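# Washing knit and mesh fabrics by hand

This procedure covers nylon mesh, power net, tulle and fine jersey. It does not cover wool felt or anything with glued trim.

## Prepare the basin

1. Rinse the basin to remove cleaner residue.
2. Fill it with cool water to a depth that covers the garment.
3. Add a mild liquid detergent and stir until it dissolves. Powder leaves grit in open knits.

Close all hooks and zippers before the garment goes in. Turn printed pieces inside out. Wash black and navy separately for the first 3 washes.

## Wash

Submerge the garment and press it against the bottom of the basin with flat hands. Release and repeat for a few minutes. Do not rub two layers of mesh together, as this raises pills along the yarn crossings.

Treat collar and underarm marks with a drop of undiluted detergent. Leave it for 13 minutes, then press again. Kyu-ri Oh's notes from the Cimville alterations room give a longer soak for stage costumes, but for everyday wear it makes little difference.

## Rinse

Drain, refill with cool water and press until no suds appear. Lift the garment with both hands underneath. A wet net held by one strap will stretch at the seam and may not recover.

## Remove water

Lay the garment on a dry towel, roll the two together and lean on the roll. Do not wring.

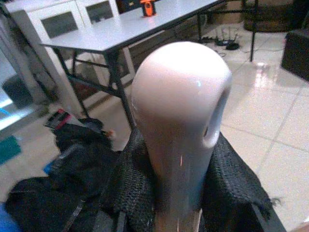
Fine mesh snags more often on the work surface than in the water. Check the table for splinters, staples and rough edges before laying anything out, and take off rings and watches. Any object that has to sit on the fabric should have a finish like the glossy pale pink piece on the black mesh, smooth all over and with a rolled rim at its opening. Unglazed pottery and cut metal edges catch the loops.

## Dry

Dry flat on a rack, out of direct sun. Turn the piece over once the top feels dry. Elastic bands take longer than the body of the garment, so check them before folding.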